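Stripping an Old Desktop Tower on the Bench

Grirbridge Workshop Notes: computers and small electrics

A retired office tower is worth an hour at the bench before it goes to the recycler. The memory, the drive and the power supply come out with hand tools and can go into another machine or a parts drawer. Shut the computer down, switch off the supply if it has a switch, pull the power cord, then hold the front power button for 30 seconds to drain what is left in the board.

Lay the tower on its side with the open side up. Working on an upright case means fighting gravity with every screw, and a dropped screw ends up under the motherboard. A metal work table is fine as long as the machine is unplugged and bare boards are never set directly on it.

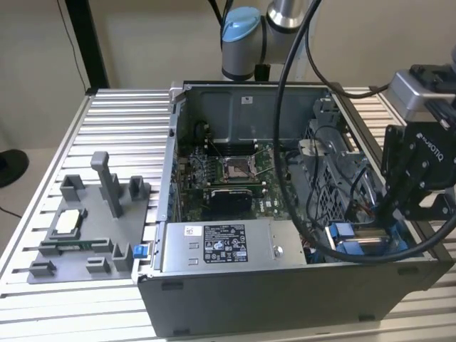 Page 3

Keep a tray at the left of the case for small parts and put nothing else in it. Touch bare chassis metal before reaching inside, and again after every trip away from the bench.

Order of work

Start with the cables. Route loose ones out over the edge of the case so they do not snag. Pull on the plug body, never on the wires, and press the locking tab fully before pulling. Flat drive cables with metal clips need the same care. Photograph the wiring first if the machine will be rebuilt.

An empty CPU socket with the lever raised is the most fragile spot in the case. On boards where the contacts are in the socket, one dragged cable can bend several of them. Close the frame, lower the lever and fit a plastic cover. The Fernard universal cover holds well on most sizes — a folded index card under masking tape does the same job for a week or two.

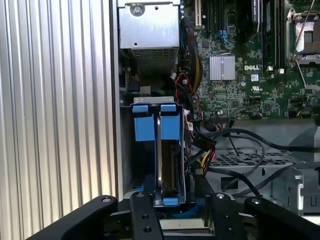 Drive carriers with colored plastic tabs usually need no tools. Squeeze the tabs toward each other and slide the carrier straight out. If it stops partway, look for a cable still attached at the back before using more force. Blue plastic on an older case gets brittle, so warm the room first if the workshop is below 50 degrees.

Memory comes next. Open the clips at the ends of the slot, lift the module by its edges and put it in an antistatic bag. The Jidik bags sold in packs of 200 are thin but adequate for storage.

Leave the power supply until last. Support it with one hand while removing the final screw, as it can drop onto the board. Do not open the supply itself; the capacitors inside can hold a dangerous charge long after the cord is out.

Cleaning and storage

Brush dust from vents and fins with a dry paintbrush. Hold fan blades still when using compressed air. Wipe the empty chassis with a barely damp cloth and let it dry overnight.

Label each part with the model of the machine and the month it was removed. A Fallahi divided case, catalog no. 349, takes drives on edge and keeps screws separate — the coarse case screws and the fine drive screws should not be mixed.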